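Hilorton House Residents' Group
Minutes of the meeting held in the ground floor lounge, 2023-12-12

Present: residents of 4 flats in person, plus one by telephone until the signal went. Sugden Property Services sent a representative. Apologies had been received from the top floor, as usual.

1. Minutes of the last meeting

Agreed, after "lightly soiled" was changed to "soiled" under item 3. The resident who had asked for the change thanked the meeting for its patience, which had been tested.

2. Matters arising

The front door closer has been adjusted and no longer slams. It now doesn't shut. Sugden to look at it again.

The missing key to the meter cupboard has been found in the meter cupboard.

The noticeboard has been tidied. A card offering a piano to a good home was taken down; it had been up since May and the piano is understood to have gone.

3. The marble floor

This took up most of the evening.

The meeting heard that the grey marble on the ground floor has been dull and streaky ever since Storlow took over the weekly clean. Sugden's representative said that Storlow had been using the product named in the contract. It was asked whether anybody had read the label of the product named in the contract. Sugden had brought a bottle. The label was passed round and says not to use it on marble.

There was a short silence, which the minute-taker has recorded at the request of Flat 2.

Sugden agreed that the product would be withdrawn from the building at once and that Storlow would be told in writing. In the meantime the floor is to be cleaned with plain warm water and a very small amount of neutral soap. "Very small" was discussed at length. A capful to the bucket was agreed, with one vote against from a resident who holds that water alone was good enough for her mother.

On equipment, the string mop was condemned by all present. It leaves puddles along the seams and has a smell of its own. The flat mop with the teal cloth head was preferred. It reaches under the furniture and lies properly flat on the tiles, and the cloth can go in the machine at forty.
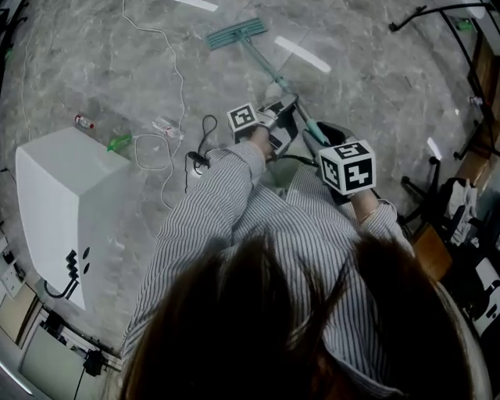

Item 3: the flat mop in use on the marble. Small items still to be picked up on the left.

It was pointed out that mopping goes better if the floor has been cleared first. A small clear bottle with a red cap was mentioned, lying on its side by the white cabinet. No owner came forward. Agreed that anything found on the floor goes into the tray on the lounge windowsill, and that anything still in the tray at the following meeting goes in the bin, whatever its owner may feel about it.

The meeting then turned to shine. Some residents want more of it. Others said that the ceiling lights already reflect in the tiles quite strongly enough, and that a floor which looks wet when it is dry makes visitors walk like herons. Sugden offered a quotation from Storlow for machine polishing, at £2801 plus VAT. The offer was not taken up. The word used was "no", though several others had been tried first.

Resolved:
Flat mop only on the marble. String mop to go to the bin store, for the bin store.
Spare cloths to be bought, 3 of them, in any colour the shop has.
Work in one direction, starting at the far end and finishing at the door. (Added after a resident described being marooned by the lift.)
Dry cloth over the tiles afterwards if there are streaks.

4. Doormat

The present doormat was agreed to be more of a memory. Two samples from Kollach were laid out on the carpet and stood on. The darker one was thought to hide the dirt and the paler one was thought to prove it was there. The darker one was chosen. Sugden to order it once someone has measured the well. The measurement given at the last meeting was in hand-spans and could not be used.

5. Bicycles

Deferred, the owner of the bicycles having left during item 3.

6. Heating in the lounge

Noted that it was cold. The timer was inspected and found to be set for the small hours of the morning. It has been corrected, and those present kept their coats on for the rest of the meeting while it thought about it.

7. Any other business

The light on the second landing flickers. Sugden to replace the tube.

A resident asked whether the biscuits could be paid for out of the service charge. Sugden said they could not. The resident asked for this to be minuted along with the fact that Sugden had eaten four.

The charge for the extra window clean, £31 a flat, will appear on the next statement. Queries to Sugden and not to whoever happens to be at the letterboxes.

8. Next meeting

To be arranged once the doormat has come. Agenda items to the usual pigeonhole, in legible handwriting please.

The meeting closed when the lounge was needed for choir practice.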